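Give the late kickoff back to the amateurs

The Brinside and District league moved its top division to Monday nights last season, and the people who run it say the change has worked. I think it has worked for the gate and for very little else, and I'd like to see it reversed before the new draw comes out.

I should say where I stand. I played eleven seasons at fullback for Rollport, most of them in reserves, and I've coached the under-16 girls for the past four. I still go to first-team matches when I can. I don't hold a position at the club and I wasn't asked for my view when the change was made. Neither were most of the players.

The case for Mondays was simple enough. Saturday afternoons are crowded. People have kids' sport in the morning, shopping to do, and professional football on television from lunch onward. A night match under lights has the field to itself. When Rollport hosted Malledum in the first of the Monday fixtures, 1,787 people came through the gate, which is a figure the club hadn't seen since the old grandstand was standing. The canteen ran out of pies before half-time. I was there and it was a very good night.

But one match is not a season. The crowd for the return fixture against Jansen, in the rain in July, was 106. I don't blame anyone who stayed home. It was a work night, the kickoff was at 8:15, and anyone with children had to choose between leaving early and dealing with them the next morning. The league's report gives the season average and leaves it there. An average with that first night in it doesn't tell you much about what it was like in the middle of winter.

The players have had it worse. These are electricians, teachers, nurses and apprentices. A Saturday match gives them Sunday to recover. A match that finishes after 10 on a Monday gives them a few hours' sleep and then a full day on their feet. Our centre-half starts at a bakery at four in the morning. He missed six matches last season, none of them through injury. The league calls it a semi-professional competition, but I don't know a player at Rollport who could pay a phone bill with what he gets for it.

There is also the travel. Malledum is 2 hours from us by road, and the last part of it is single lane with trucks. On a Saturday you'd be home for tea. On a Monday the bus gets back after midnight, and then the younger players still have to drive themselves home from the clubrooms.

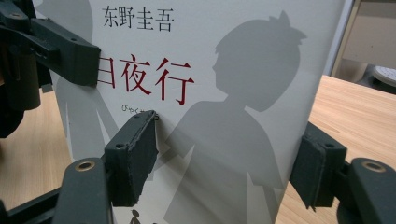 白夜行, by Higashino Keigo.

I've heard it said that the standard of play has gone up. I'm not sure how anyone would measure that. The pitches are slower at night because the dew comes down, and the lights at half the grounds were put in for training. At Jansen the far corner is so dim that the linesman on that side has to run in from the touchline to see the number on a shirt. I watched two goals go in from that corner last year and both goalkeepers said the same thing, that they picked the ball up late. Better football needs better lights, and the league hasn't offered any club a dollar toward them.

What bothers me most is the juniors. Under the old draw, my under-16s played at 11, stayed for a sausage, and watched the first team at 3. They stood behind the goal and learned things I could never get across at training. They saw how a winger holds her run, or his, until the passer looks up. They saw grown players lose and shake hands. Yasaman Mirzaei, who captained my first group and now plays in the senior women's side, told me she'd never have kept going past fifteen if she hadn't spent every Saturday at the ground. The women's side has kept its Saturday slot, and now it plays to whoever happens to be left over from the morning.

Since the move, I've had perhaps three of my current squad at a first-team match on any given Monday. Their parents don't want them out that late and I agree with them. In five years' time those girls, and the boys in the grade beside them, are meant to be our senior players. At the moment most of them couldn't name the first-team goalkeeper.

I understand that clubs need money. Rollport needs it as much as anyone, and the changing sheds are a disgrace. A big night match brings in more than a month of ordinary Saturdays, so keep a few of them. Play the opening round under lights, and the local derbies, and perhaps a cup tie on a Friday when people can sleep in the next day. Let clubs with poor lighting say no. Put the rest back on Saturday at 3.

The league says clubs have 30 days to respond to the draft draw. Rollport members can put their names to a letter that's on the counter in the canteen, next to the raffle book. I've signed it. If you played last season, or drove someone who did, I'd ask you to read it and add your name if you agree.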